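Budgeting for a first robot arm for a small test bench, what did I forget?

Posted by Colton MacDonald, Apr 24, 2019
Reading time: 7 minutes

Good morning to all. I work at Henwood, a small company that designs kitchen goods and household items. We are nine people. My manager asked me to prepare a budget for one robot arm with gripper, to stand on a table and do handling work again and again: picking up lids, putting small objects in a pot, moving things from one side of the table to the other. We want to learn how our handles and lids behave when a machine takes hold of them, and later we would like to do longer tests at night.

I have two offers. The first is from a dealer called Sawatzky, for a new arm with a simple two-finger gripper, a controller and one day of training. The second is a used arm from Buler, with 1,137 working hours on the counter, without gripper and without training. The used one is much cheaper. I have been told the money must be spent before the end of August, so I cannot wait a full year and think about it.

My list at this moment is: arm, gripper, table, delivery, one spare set of fingers. My manager looked at it and said it is too short, but he could not tell me what is missing. I have bought ovens and a small press for the company before, but never a robot. I would like to know:

What costs came to you as a surprise in the first year?
Is a used arm a reasonable idea for people with no experience?
How much should I keep for objects and small parts, or is this too small to put in a budget?

I am sorry if some of this was asked before. I searched the site and found mainly discussions on welding and pallets, and our work is much lighter than that. The heaviest thing we want to lift is a pot lid.

Thank you in advance.

Marit_K

Take the new one. I bought used for my workshop and the teach pendant failed in the second month, then I waited 42 days for a replacement. Also check your doorway before the delivery. Mine did not fit with the table attached and we had to unscrew everything in the yard.

Training of one day is not enough, ask for two.

Osvaldo P.

I have planned two such benches, one for a school workshop and one for the place where I work now, at Plerkport. I will try to go through your list in the order in which the costs arrived to me. Please forgive the length, and also my English, which I learned late.

First, the used arm. The 1,137 hours do not frighten me. It is a low number for a machine of this type, if it is true. What I would ask Buler is whether they will give you the service record, the original software licence and the key or password for the controller. In my first purchase the licence was registered to the former owner, and to transfer it cost us 781 pounds and many letters. That sum was not in my budget, and I had to take it from the money for safety equipment, which was a bad conversation with my head of department. So write to Buler and ask for these three things before you compare the prices. If they answer quickly and with documents, the used arm can be a good choice. If they answer with a telephone call and kind words only, I would leave it.

You should also add a gripper to the price of the used arm, and the adapter plate between arm and gripper, and the cable. People forget the plate. The holes on the arm and the holes on the gripper follow a pattern, and the two patterns are often not the same. When you have added all this together, the distance between your two offers may become quite small.

Second, the gripper itself. You write that you want to pick up lids. A metal lid is a difficult object for a simple two-finger gripper, and I would not believe the catalogue here. Send Sawatzky two of your own lids, one with a knob and one with a side bracket or whatever fitting you use, and ask them to show you a film of the gripper lifting each one ten times. A serious dealer will do it without charge. If the fingers slip on the smooth steel you will need fingers with soft pads, and the pads wear out. Your "one spare set of fingers" is too few. I would write four sets of pads for the first year and one set of fingers.

Third, the table. This I did wrong the first time. I took a nice office table and when the arm moved quickly, the whole table moved with it. You need a heavy table or one fixed to the floor or the wall. The surface is also a question. For the second bench we took matt black, and I was glad of it when we added a camera, as pale plastic objects stand out well against it. It does show every scuff and smudge, so do not choose it to please visitors. If you think a camera may come later, put it in the plan now as a separate line, even with a zero beside it. Then your manager has seen the word and it will not be a shock.

Steel pots are hard for cameras. A polished pot is like a mirror and shows everything that stands near it, so the software can believe that there are two objects where you have put one. We spent more time with this than with any other technical matter. The remedy was cheap, a lamp with a white cloth in front and some changes in the position of the camera, but it took me three weeks of evenings to find it. Put lamps in your budget. Put your own hours in it too, if your company counts hours.

Fourth, the cable. A gripper has a cable which must travel with the arm, and it needs enough free length to let the wrist turn. But if it hangs in a wide curve it will lie across the objects, pull at them, and one day be caught under something. Cable clips and a sleeve cost very little. A new gripper cable cost us 144 pounds plus the waiting. Buy one spare with the first order, when the delivery is paid already.
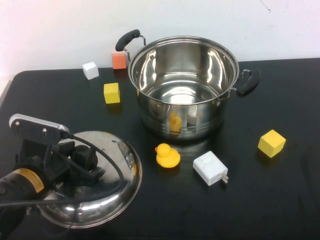

Now your third point, the objects. No, it is not too small to put in a budget, and I was happy to see that you asked it. On a bench like yours the objects are used up. Pots get scratches, lids get dents, soft blocks lose their corners when the gripper squeezes them, and people from other offices take the nice ones home for the children. In our first year I had no line for this at all and I paid from my own pocket in the supermarket. I would keep a box with a mixture: something big and shiny such as a stainless steel pot with its lid, some small foam cubes in two or three colours, something of an awkward shape like a rubber duck, something hard with sharp parts like a plug adapter. Cheap things, but buy each one double on the same day, from the same shop. If you break the first one in the middle of a test and the new one has another size or another colour, you cannot compare the results any more.

With a pot, please pay attention to the handles. They make the pot much wider than it looks in the catalogue, and the arm must pass over or around them. I advise to draw the table on paper at full size, put the real pot on it, put the lid beside it, and mark how far the arm can reach. You need space to lay down the lid flat and still have space for the small objects. On our first drawing everything had its place, and then we remembered that the lid must also go somewhere when the pot is open. For this reason our second table is larger than the first, and a larger table with the proper weight was the biggest difference in price between the two benches.

Fifth, safety. Even for a light arm you should have a written risk assessment. Some arms are sold as safe to work beside, but the gripper and the object in it are part of the assessment too. Ask your insurance company what they want to see, and ask it in writing. You said that you want to run tests at night. For us this one wish changed the cost more than all the small parts together, because the insurer asked for a fence, a smoke detector directly over the bench and a stop button outside the room. If night work is only a dream for later, I would buy for daytime now, but leave room around the table for a fence.

Sixth, the yearly costs. Ask both sellers for the price of a service visit, with travel. Ask what happens with software updates after the first year. Ask how many years they will keep spare parts. I know that a manager likes to see one number, but I always give two, one for buying and one for keeping, and I put them on the same page.

And the training. I agree with Osvaldo's... excuse me, with Marit_K above, that one day is short. But I would not take two days together. Take one at installation and one six weeks later, when you know what you do not understand. Sawatzky or any other dealer can usually agree to this if you ask before you sign, and much less easily after.

About your date in August: delivery times for grippers are often longer than for the arm. Count backwards and ask also what "spent" means for your company, if it is the order, the invoice or the payment. With us it was the payment, and I learned this on a Friday afternoon.

If you like, write here the reach and the load of both arms and the size of your table, and I will look at it when I am back from holiday.

Tamsin from the lab next door

Something small to add. Label your boxes of test objects and put a date on them. Ours were all mixed after a move and we had to throw out the lot.

Also, do you have a sink near? If you plan to put water in the pots later, you will want the controller up off the floor and on the other side of the table. It is the same price if you decide it now.

I would take the used arm, by the way, if the papers are in order. We did, and it is still running.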